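Posts About Archive Bench Notes Write to Me

Blog > Bench Notes > A Place to Hang the Pipette

A Place to Hang the Pipette

24/04/2021

2 shares | 5 comments

I spent most of this morning moving a pipette stand back and forth, a few inches at a time, with a mug of coffee going cold on the windowsill, and I enjoyed it so much that I decided it deserved a whole post. If you came for the sourdough, I'm sorry, the sourdough will be back next week (it's been a bit flat anyway).

Those of you who've been reading a while know that I went back to the bench last year after a long time away from it. Nothing grand! A bit of yeast work for the Maltthorpe brewing club, a few afternoons helping Suleiman Olatunji get his beginners through their first dilutions, and a lot of fussing over where things go. I'm a fusser. My mother would reorganize a kitchen drawer while the onions were burning, and I'm afraid it came down the line intact.

For months I had no stand. I'd use the pipette, set it down on its side on a folded paper towel, and tell myself it was fine. Anyone who was ever trained by somebody strict is wincing right now, and rightly so. If there's liquid in the tip and you lay the pipette flat, it can run up into the barrel, and then you've got a sticky or corroded piston and a pipette that lies to you by a little bit every time. Rami Atallah, who shared a bench with me when we were both very green, once had to take his whole pipette apart on a Friday night over exactly this, and he talked about it for years. I had every reason to know better. I still laid it on the paper towel.

Then in March a parcel came from Busov, from a man clearing out a storeroom, and inside, wrapped in what I think was a shower curtain, was a stand. Two gray legs and a blue bar across the top. It's the simplest thing in the world. You hang the pipette from the bar, tip end down, and it stays put until you want it.

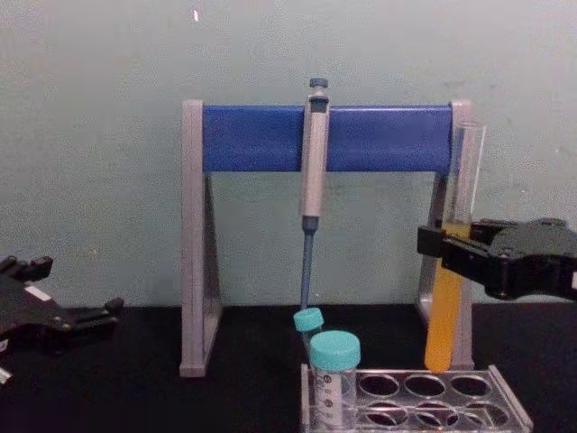
So then the question was where it should live, and this is where the morning went. My first idea was to put it right at the front, within easy reach, and I'd recommend you try that once just to find out how annoying it is. Every time I reached past it for a tube my sleeve caught something. I knocked the pipette and set it swinging, I said a word, I moved the stand over to the left, and then I had the same trouble with my other sleeve.

It goes at the back, up toward the wall, and the rack goes in front of it. I feel silly for needing a morning to get there. Your hands do nearly all their work over the rack, and the pipette only needs to be picked up and hung back, so it can afford to be a bit of a stretch. With the stand behind, you lift the pipette up and off and bring it forward to the tubes, and going back is the same trip the other way.

The rack is a clear acrylic one, and I go back and forth on acrylic. It scratches if you so much as look at it with a dry cloth, and it doesn't like alcohol, which makes some of them go cloudy and start to crack in little lines (ask me how I learned that, or better, don't). But I do love being able to see down through it. When you have a tube sitting low you can check whether it's gone all the way in without lifting it out again, and when something has dripped you find out right away instead of finding it on Monday. I wash mine in lukewarm water with a drop of dish soap and let it dry upside down on a tea towel. It's very homey and it works.

The dark surface was Nour Qaisi's suggestion. I'd had white everywhere, thinking white meant clean, and she pointed out that clear plastic on white simply disappears. She's right. Put a clear tube on black and you can see its edges, and little pale things that roll away don't get lost so easily. The trade-off is that black shows every speck of lint, so I've made my peace with a lint roller living in the drawer next to the gloves.

Now, tubes. I've become a person who cares about cap colors, and I'm not going to pretend otherwise. I like the teal ones. There's a practical side, because when the big tubes and the small ones wear matching caps I read them as a set, and anything that isn't part of that day's work stands out. But mostly I just like the color next to the blue bar! It cheers me up on gray afternoons, and I've never understood the idea that a work surface has to look like the inside of a filing cabinet.

A few habits I've settled into, in no special order. I put the tubes I'm working from in the front of the rack, on the left, and move along from there. I label the side of the tube as well as the cap, because caps get swapped, they just do, especially when there are beginners around and somebody has brought cookies. I hang the pipette up between steps even when the next step is only moments away. That last one took me the longest to learn. It feels fussy for a week or so and then your hand does it for you, the way you hang your keys on the hook by the door.

And take the used tip off before you hang it up. I know. I know you know. Suleiman has it written on the board in letters you could read from the parking lot, and there's still a tip left on most weeks.

I timed myself, too, in a not very scientific way, going through a row of transfers with the stand at the front and then with it at the back. It was roughly 20 seconds quicker with the stand at the back, and I'd love to tell you I saved the difference for something useful, but I spent it admiring the bench. What I noticed more was my shoulder, which usually complains by lunch and today had nothing to say.

One thing I haven't decided is whether the pipette should hang in the middle of the bar or over at one end. The middle looks right to me, and I like to be able to grab it without thinking about it. The argument for one end is that it leaves room for a second one, and I do have my eye on a larger volume for the club work. Fouad Twal has one he says he never uses, and I've been dropping hints with all the grace of a dropped tray.

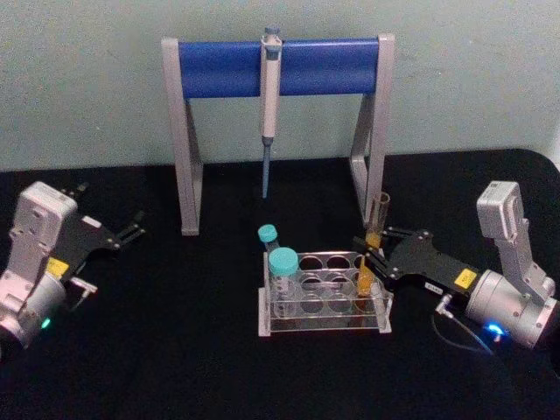 Dima Fakhoury thinks I should be hanging it at the end nearest my writing hand and leaving the rest of the bar free from the start, on the grounds that once you own a stand you will never again own just one pipette. She began with one as well, she told me, and now the bar is full and there's an overflow one in a mug. She also says that if I wait for Fouad to take a hint I'll be waiting until I retire, and that I should simply ask the man.

She's probably right on both counts, although I'm going to leave it where it is through next week, because the beginners are coming and I want them to see a bench with plenty of space around everything. When I was starting out, what frightened me was the clutter, all those bottles and boxes belonging to other people, and I spent so much energy trying not to bump anything that I had none left for the actual measuring. A stand, a rack and a few tubes is a friendly amount of stuff to meet on your first day.

Next time I'll write about tip boxes, and my long quarrel with the lid that won't stay open. If you have a trick for that one, please leave it in the comments, I've tried tape.

Now I'm off to reheat that coffee.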